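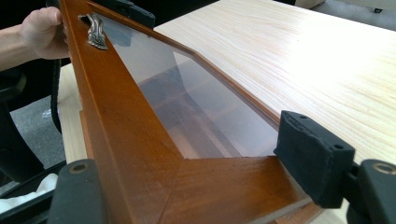
Let the marchers have Main Street

Every August the tenants of Zotmont walk down Main Street with their signs, and every August somebody writes in to say the whole business belongs out at the fairgrounds, where it won't hold up traffic. I've lived here 30 years and I love a quiet afternoon as much as anyone, but I can't go along with that. Last summer 300 people marched over rents and the road was closed for 40 minutes — I waited it out with an iced tea and lived to tell about it! A town that wants to hear its people has to let them stand where they'll be heard.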